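Bergmann opens orders for the Jelen wrist camera kit

DILTAU, February — Bergmann has opened orders for Jelen, a camera kit that fits at the wrist of a robot arm and records the view down towards the gripper. The kit is meant for laboratories and small automation firms that already run one or two arms and want a close view of the work without changing the arm's own wiring.

Jelen consists of a camera head, a clamp ring, a cable set and a recording box. The camera head weighs 118 grams with its cover fitted. The clamp ring comes in two sizes and is tightened with a standard hex key, supplied in the box. No part of the kit draws power from the arm. Users who already have a recording computer can buy the head and clamp ring alone and connect them over a single cable.

The lens gives a horizontal field of view of 108 degrees. During development Bergmann tested narrower lenses and found that they lost sight of the target when the wrist turned close to a surface. The wider lens takes in more of the arm itself, and the set-up program includes a masking tool so that those areas can be left out when the recording is processed. The mask is drawn once for each mounting position and saved with the arm's name.

Calibration is done with a printed sheet held in front of the camera at several distances. The program reports the error for each distance and asks for a repeat where the figure is too high. A mounting position can be stored and recalled, but Bergmann advises a fresh calibration whenever the clamp ring has been moved.

The recording box, sold under the name Denia, takes up to four Jelen heads and writes a common time signal to every recording. It is intended for stations where two arms work side by side. Recordings are saved in open formats and can be read without Bergmann software. The box has front-mounted network and power sockets and can stand on a shelf or be fixed to a frame with the brackets provided.

Jelen was run at Bergmann's test site in Diltau for 2,000 hours before release. Two changes were made as a result: the cable now leaves the head at the side, and the screws on the cover are held captive so that they cannot drop into the arm's joints during servicing. The cable is rated for repeated bending but should be checked at each service — the outer sleeve shows wear before the inner wires are affected.

The full kit with one camera head, clamp ring and Denia box costs 2,822 euros before tax. Further heads and spare clamp rings are priced separately. Orders placed before the end of April will be shipped in the order received. Printed manuals are supplied in English and German, and the mounting drawings can be requested before purchase.

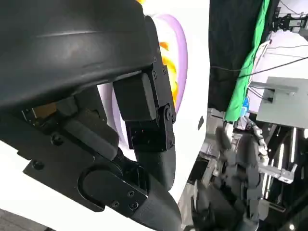 Masking is the step that takes most care when Jelen is first fitted, and the manual gives it a chapter of its own. Large fixed areas of the arm should be masked first, such as the black curved housing at upper left, followed by the mounting plate with its screw heads. Moving links need a wider margin, and the manual sets out how to check it by driving the joint slowly through its full range. At stations with a second arm, that arm should be left unmasked, as its position changes with the work. Technical questions and requests for mounting drawings should be sent to the Bergmann sales office in Diltau.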